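Open Day Walkthrough Checklist, Robot Demo Area
Site: Promia workshop, Tejada building
Date: 12 Jan 2019
Status: open with comments

1. Visitor line taped on floor: OK
Nice bright tape this year! I walked it twice and it stays clear of the arm's reach the whole way. One corner is lifting by the Pornia booth, so please press it down again before doors open.

2. Emergency stop tested: OK
Pushed both buttons, the one on the stand and the one on the cable. Arm stopped each time. The cable one was sitting behind the monitor when I got there, and I'd like it out front where the demo host can grab it.

3. Speed limit set for demo: OK
Bateck left us at the slow setting, and I locked it there with the supervisor code. If a visitor asks to see it go faster (they will, they always do), the answer is no.

4. Exits and aisles: FIX
I measured 900 mm at the narrowest spot, next to the coat rack. That's too tight for me with a stroller coming the other way. Move the rack out to the hall, please.

5. Fire extinguisher: OK
Tag is good through March. I'd get the new one ordered now.

6. Demo computer, power: OK
The tower is for the take-apart demo only, so it never gets plugged in, not even for a quick look. I took the wall cord away and put it in the drawer with the spare gloves.

7. Sharp edges and loose parts: OK with comment
Cases like this one have thin metal edges inside and I've got the scars to prove it. Hosts wear gloves when they reach in, and the arm is paused first. Small parts go back on the fixture between runs.

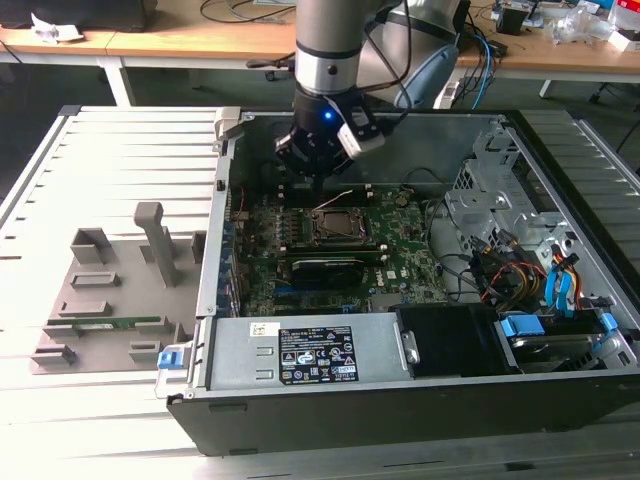

8. Cables behind the work area: FIX
Anything hanging down to floor level needs a tie or a cover. I put a bag of ties on the sign-in table, help yourselves.

9. Group size: OK
We have 102 people signed up, so let's stick to small groups and let the late ones wait in the hall with the cookies. Two hosts per group, one talking and one watching the stop button.

10. Sign-off: PENDING
I'll come back for items 4 and 8 once they're done. Leave this sheet on the clipboard by the door!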